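**Wanenance Housewares Board > Tabletop Arrangement > Thread 1,818**

Members are reminded that replies are limited to up to 2,000 characters. Kindly keep discussion to the arrangement of the table. Purchasing inquiries belong in the Suppliers section.

## Opening post, submitted by drollarstead_kitchens

The Drollarstead office is revising its guidance sheet for small shared kitchens and requests comment from members before the text is settled. The sheet applies to a single table placed against a wall, with no cupboards above it. Everything in regular use must therefore stand on the table.

The draft makes the following provisions:

- Produce is kept in the woven basket toward the back of the table.
- Mugs are hung on the mug tree and are not to be stacked.
- Plates are returned to the rack when not in use. One plate may be left out for the next person.
- The middle of the table is kept available for preparing food.

The third provision has drawn the most comment internally. Some colleagues hold that a plate left out is a courtesy. Others hold that it is simply a plate that has not been put away. The gray plate is the one usually left out, and the corn has been assigned to the basket for the purposes of the draft.

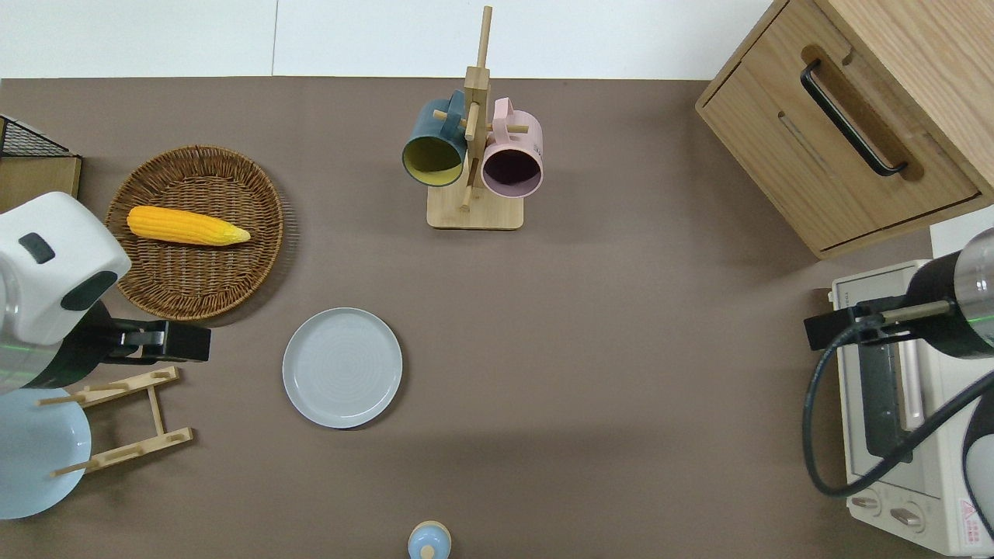 ## Reply 1, submitted by rackandpeg

Thank you for sharing the draft. Our office supports the basket and the mug tree without change. A shallow basket permits the contents to be checked at a glance, and ears of corn do not roll out of it.

We do not support the third provision. A plate left flat on the table collects crumbs and dust, and the next person will wash it again before using it. The purpose of a rack is to hold plates. We recommend that the second sentence of the provision be struck.

We would also ask whether the toaster oven is covered by the sheet. It is not mentioned anywhere in the draft, although it takes up more of the table than any item listed.

## Reply 2, submitted by drollarstead_kitchens

The toaster oven was to be covered in a separate sheet on appliances. Having received the comment above, we agree that the two cannot easily be considered apart. The oven stands on the left side of the table, with the large wooden box beside it, and the dish rack is kept on the other side. The pale blue plate was the one left out when the table was viewed from this side.
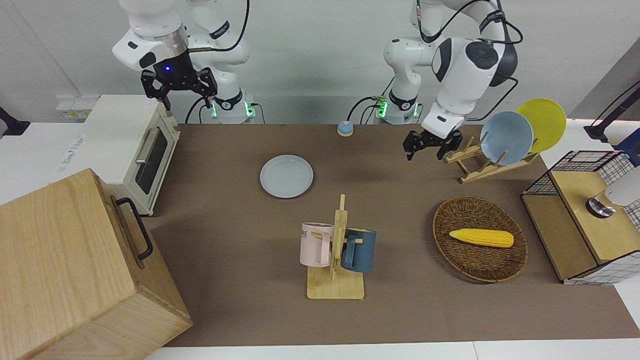 Our present thinking is that the oven and the rack should remain at opposite sides. Persons drying or collecting plates would then have no need to reach across an appliance that may be in use. We would welcome comment on the box, which several colleagues consider too large for the table.

## Reply 3, submitted by grasso_facilities

The Grasso facilities desk does not consider the size of the box to be the difficulty. The difficulty is its position. An oven door requires room to open, and any large item should be moved well away from it before the oven is switched on. We would place this requirement in the main sheet, in plain words, and would not leave it to a separate document.

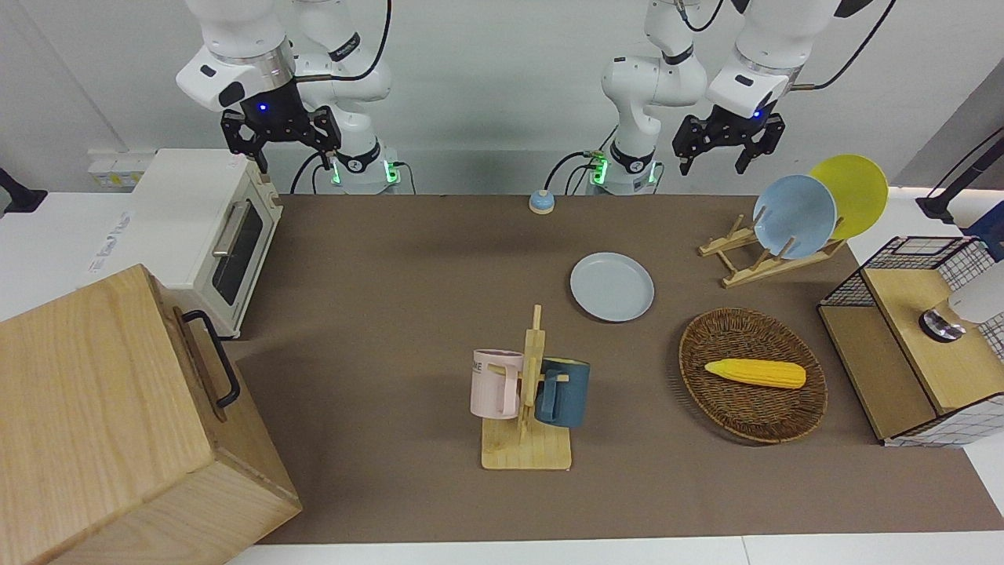

We further suggest that the box be given a fixed position with its handle facing outward, so that it can be moved without first being turned. Our own sheet includes such a rule under item 6 and we have received no complaints regarding it.

On the matter of the plate, we disagree with Reply 1. One plate on a clean table is not a hygiene concern. Persons in a hurry will eat over the table if no plate is within reach, and the crumbs will be a good deal worse.

## Reply 4, submitted by rackandpeg

We accept the point about the oven door. We do not accept the point about the plate. A person who can reach the middle of the table can reach the rack.

We note also that the call bell has no stated place. If it is to remain on the table, it should stay at the back, near the wall, where sleeves will not catch it.

## Reply 5, submitted by grovik_stores

The Grovik stores office has no firm position on the plate. We write in support of the mug tree. Mugs with a handle large enough for the peg should be hung with some space between them, and the post should stand far enough back that a mug can be lifted off without touching the one beside it. A teal mug on one side and a pink mug on the other is a satisfactory arrangement, and the colors help people remember which is theirs.
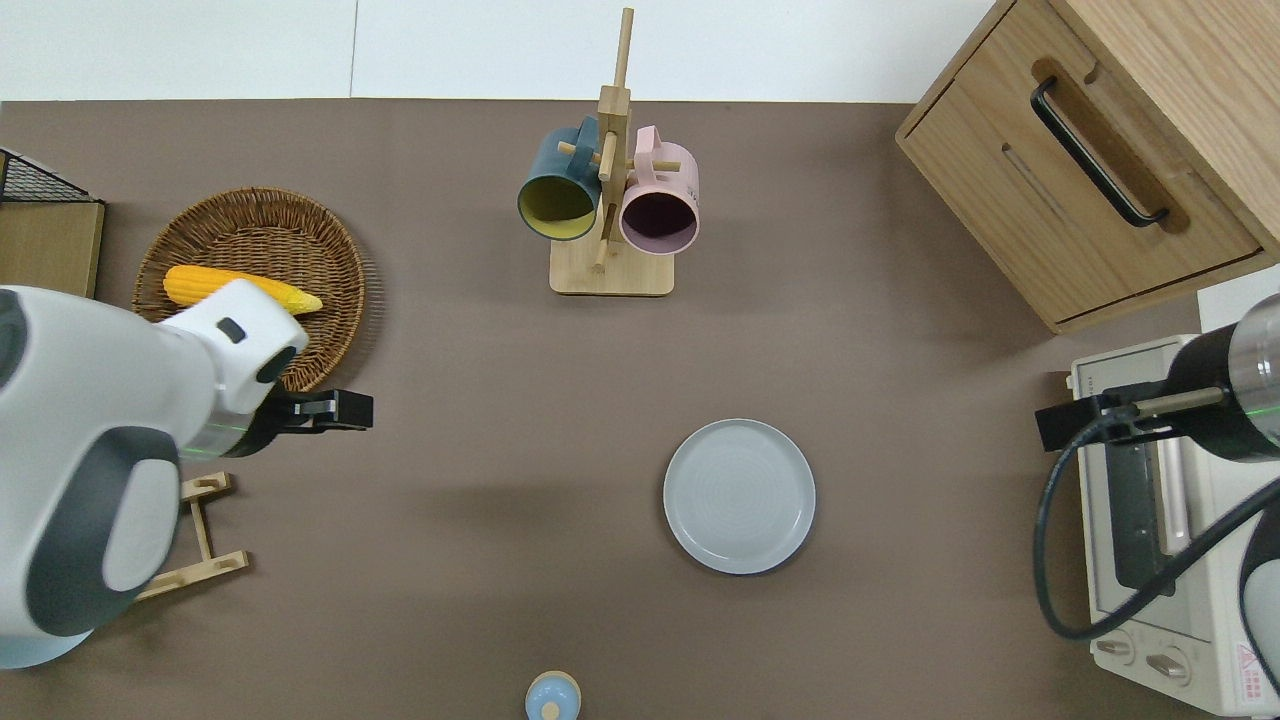 *Page last changed: 2024-11-02*

## Reply 6, submitted by drollarstead_kitchens

The draft has been amended as follows. Section 2 now states that the area before the oven door must be cleared before use. The box is to be given a fixed position, with the handle outward. The bell is to be kept at the back of the table.

The provision on the plate has been left as written, and the objection of rackandpeg has been recorded in the margin. It will be considered again in February, together with any comment received on the appliance sheet. Members who prefer a different wording are asked to submit the full sentence they propose.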